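Notes for the Turkeddale library talk, 7th April. Slides are in the same order as the headings. Water first, then clicker, then go.

## Opening (don't rush this bit)

Hi everybody, I'm Yuxi Guo, and I've had hay fever since I was in second grade. So if I stop in the middle of a sentence and make a face, just wait. It'll pass or it won't.

Ask for hands: who sneezed on the way in? Who blames the trees? Who blames the grass? (If it's mostly trees, say good, you're right for this time of year. Grass people, see you in June.)

I'm not a doctor. I kept a sneeze diary for 5 years, that's my whole qualification, and I'm going to tell you what was in it.

## The diary

Show the notebook, pass it around. Front row, please don't read the page with the coffee on it, that was a bad week!

I wrote down the time, where I was, windows open or shut, and how many sneezes before lunch. My record is 98 in one day. I was at my cousin's place out on Shawky Road, under the birches, eating potato salad, and I would not go inside because I'd driven two hours to be there. Pause for laugh. If no laugh, keep moving.

What I found when I went back over the pages: mornings were worse for me, and dry windy days were the worst of all. Right after a good long rain I was almost a normal person.

## Stuff around the house

Tissues. I go through so many. More than 700 in one spring, and that was a mild one. I find them in coat pockets, in the car, in the bed, on the table when company's coming.
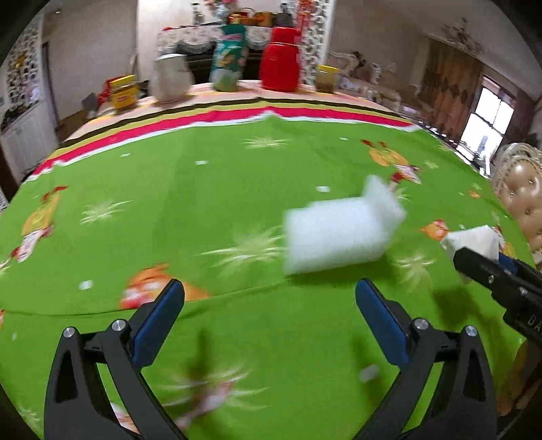

## What helped me

- Shower at night, hair too. Pollen rides in on your hair and then you sleep in it.
- Windows shut in the morning, open after rain.
- Sheets in the dryer, not on the line (I know, I love the line too).
- Start the allergy pills before the season, if your doctor's okay with that. Say "ask your pharmacist" here, and say it twice.
- Saline rinse. Distilled or boiled and cooled water ONLY. Slow down for this one and look up.

Somebody will ask about local honey. I ate it on toast for a year, my diary didn't budge, and I still buy it because it's delicious.

## If there's time

The Suta story: my old dog, who sneezed right along with me every spring. Skip it if we're past the half hour.

## Questions

Repeat each one into the mic, the back row can't hear. Blank diary pages are by the door, take a couple. Thank Onis Bakery for the cookies, and mention the ones on the left have walnuts.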